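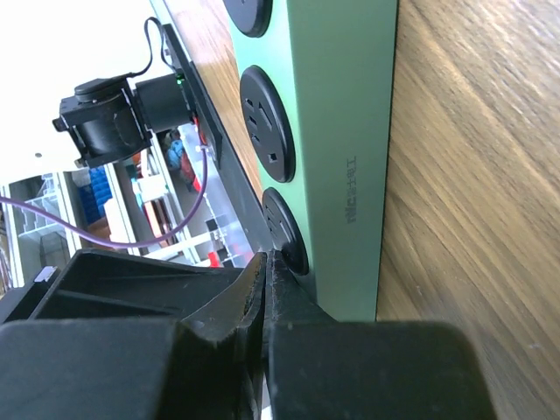 Rindex brings robot arms to the returns benches at Flinside

Flinside, 18/09/2021

Rindex, the returns and repair firm for small electrical goods, has put its first robot arms to work at its Flinside site. The arms pick up, turn and set down power strips, chargers, plug adaptors and other mains accessories, so that the people at the benches can spend their shifts on testing and repair. We are very excited about it, and so are a good many of the people who work beside them!

The system is called Talpur and was put together with our automation partner Cendel. Each arm carries a two-fingered gripper with a small camera close by, and it works on an ordinary wooden tabletop at the same height as the benches we have always used. Staff asked for that early on. They wanted to be able to walk up, see what the arm was doing and lend a hand if an item got stuck.

Flinside handles 1,041 returned items in a normal day. Until this summer every one of them was lifted, turned over, checked for a label and put down again by hand, often several times before it reached a tester. It is fiddly work and hard on the wrists by the end of a shift. In the trial, 336 items a day went through the Talpur benches, and bench staff told us the afternoons felt a lot shorter.
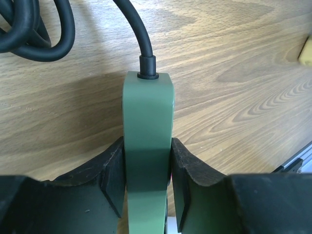

Cables were the part everyone worried about. A plug adaptor keeps its shape, but a flex goes wherever it likes, and the first weeks of the trial had plenty of dropped leads and tangles. The bench teams kept a notebook of every awkward item and went through it with Cendel at the end of each week, and their notes changed the way the arm approaches a lead. Some of the best ideas came from people who had never worked with a robot before.

All 56 members of the Flinside bench team are being offered paid training, in working hours, on running and correcting the arms. No jobs are being cut as part of the project. Those who would sooner move on to fault-finding can do that instead, and the first group has already begun.

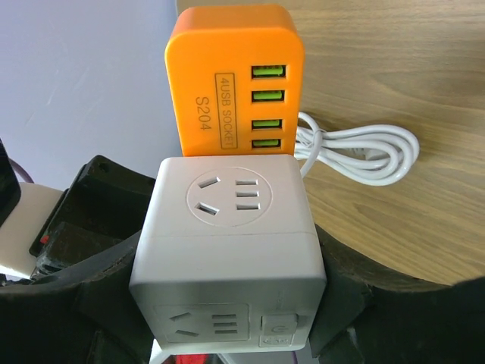

Learning the stock is the next big job, and we want the bench teams to lead it. They know which goods are easily muddled and where the useful details are printed, and there is real variety to get through. An orange USB hub may have its model number and its four ports on the same face, easy to read once you tilt your head. A white cube socket has outlets on the top and on the side as well, so the arm needs to be shown more than one face before a tester can be sure what has come in. Staff will be adding items like these to the Talpur list themselves, with the aim of reaching 1,000 different products.

A second set of benches will open at Flinside in October. Before then we will be moving the lockers, widening the walkway beside the testing room and putting in a quieter extractor, which has been on the bench team's wish list for a long time.

Notes for editors

Rindex collects, tests and repairs small electrical goods for shops and online sellers. Cendel designs and fits automation for workshops. Visits to the Flinside benches can be arranged through the Rindex press office.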